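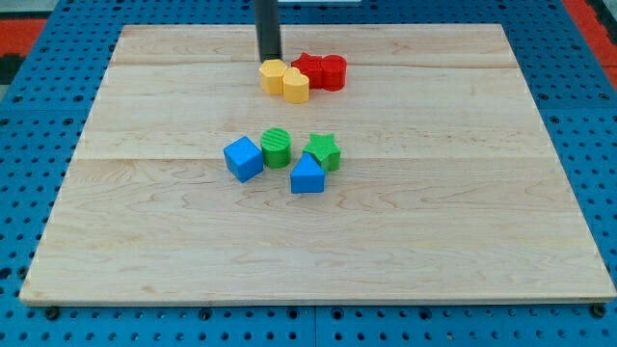 Rami Salameh's first remark, after a month with the Gritau on his packing line, was that it sorted fine and he still had the same number of people standing next to it. We sell the thing, and we think he has a point.

Gritau push-sorting arm, bench model
Item no. 3342
Maker: Vonar

The arm moves small parts across a flat board by pushing them. There is no gripper to adjust. It groups parts by color or by shape, and the plastic shape blocks – stars, hearts, cubes, cylinders – are what you train it on before your own parts go near it.

The brochure says it "frees staff for higher-value work." Ask your supplier, us included, what that work is. At the shops we deliver to, it has mostly meant one sorter turned into one minder, clearing jams and squaring up parts the arm has nudged too close together. Some like that better. Olga Vallejo asked to go back to hand sorting after 3 weeks, and her shop let her.

Put the job title and the pay rate in writing before the crate is opened.

Reach: 92 cm
Board: wood, replaceable, order no. 358
Training blocks: included
Operator training: one day, which is short. Ask for two.
Not suited to: parts that roll, parts that stick, mixed bins

Trial units are available from March. Returns accepted with the board and all blocks.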